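Bubble wrap left on a top-loading washer: does it need to come off?

Posted in Laundry and Utility Rooms

Stirkard
We bought a top loader in July and the seller's advice was to leave the bubble wrap on the sides "to protect the finish." My mother-in-law agrees. I don't buy it. A washer gets splashed for a living. I've also been told the wrap makes it quieter, and I'd like to hear from one person who has noticed. The front and sides are still covered and the top is open so we can use it. 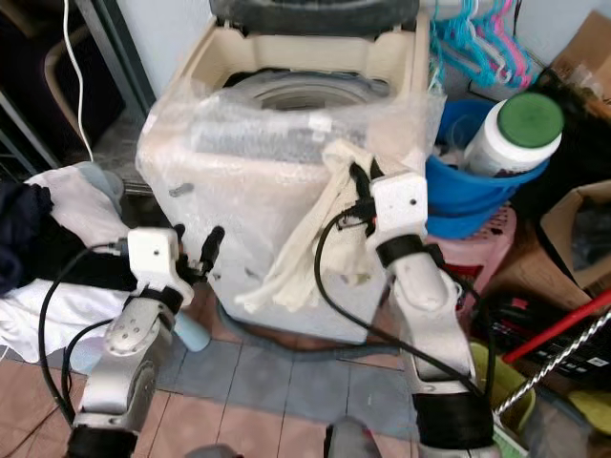
The washer with its wrap still on, hangers and blue bucket to the right.

Is there any real reason to keep the plastic? We run 6 loads a week, if that matters.

3 replies

Floson
Mine had it on for years, no problems. Leave it. People worry too much.

Alaric Whitfield
I'd want to know what the finish is being protected from. If it's dents, bubble wrap will help a little. If it's water, I think you have it backward, as anything that runs down behind the plastic stays there. I took the wrap off a machine after 15 months and found a brown line along the bottom seam. Could have been there from day one, I can't prove otherwise, but I haven't wrapped one since.

Before you do anything else, look in the manual for shipping parts. Foam or bolts left in place are a bigger deal than plastic on the outside. Then unplug it and peel from the top down. Go easy with a blade near the paint.

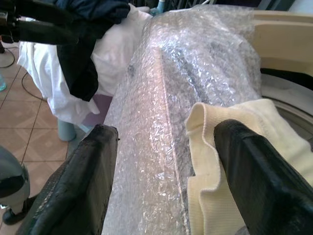

Loose wrap is my other objection. Mine slid down every time the drum spun and I was forever pushing it back, which took care of the "set it and forget it" argument. Once it bunches up into folds and a long ridge, with cream knit laundry lying right up against it, I don't see what it's guarding. Check that none of it can get near the drum or under the feet. As for quieter, I timed nothing and measured nothing, but I heard no difference.

Clamel
Agree with taking it off, not sure about the rust. Ours was wrapped for 11 months in a damp basement and came out clean. It did smell musty. I paid 37 dollars for a fitted cover afterward and that was a waste too, it's in the garage. Wipe the machine down on Saturday or whenever you do the floors and leave the lid up between loads.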